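The big sheet of paper comes back to the desk

I have a confession to make about my desk. For years I believed that one more gadget would sort it out. A better screen, a smarter lamp, a pad that charged my phone while I wasn't looking. Then last November I laid a sheet of plain white paper across the front half of it, weighed the corners down with whatever was handy, and I've been happier at work ever since!

Paper this size used to be normal. Drawing offices had it, so did newspaper layout rooms, and anyone who went to school with a proper art teacher will remember the pleasure of a fresh sheet spread right out to the edges. You can think sideways on it. A phone number goes in one corner, a half-finished plan in another, and three days later the two turn out to belong together. Try doing that in a notes app.

The stationery trade has noticed. Lamer, the small paper firm in Tallenholm, began selling its Dradia desk sheets as a sideline, in packs of 102, and had 742 orders in the first month. They are thick enough to take a soft pencil without denting and smooth enough that a fineliner doesn't catch. I've got through most of a pack, and my only grumble is that the sheets arrive rolled and need a night under some heavy books before they'll lie flat.

What I love is how well a sheet gets on with everything else. I had imagined I'd need to clear the decks, screens and all, like one of those bare desks you see in catalogues. Not a bit of it. The paper wants the space nearest you, where your hands are, and the machinery can carry on behind. Push the monitor well back. Put the laptop on a stand close to the sockets so the leads stay at the rear (they'll tangle, they always do, but they'll tangle somewhere else). Keep a dark mat to one side for the loose papers you haven't dealt with yet.

And then there are the drinks. A sheet of paper and a full cup are uneasy neighbours, and every big-paper person I've met has a system. Mine is a coaster at the left and a strict rule about screw caps, which I break most afternoons.
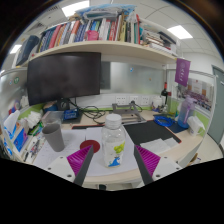
Kruger wrote to us to say that a coaster is a half measure and the only safe place for a drink is a separate table, preferably a low one, so that a spill goes on the carpet and leaves the work alone. It's a fair point, and I tried it for a week. I kicked the table twice.

Rings and splashes don't bother me much, though. A sheet lasts me a fortnight or so before it fills up, and by then it has a bit of life in it - faint pencil lines, an arrow leading nowhere, the name of a film I still haven't watched. I date each one on the back and slide it behind the bookcase. Now and again I pull an old one out and lose a whole lunch hour to it.

If you fancy a go, start cheap. Lining paper from a decorating shop does perfectly well, taped down at the back edge only, so you can lift the front and blow the crumbs out.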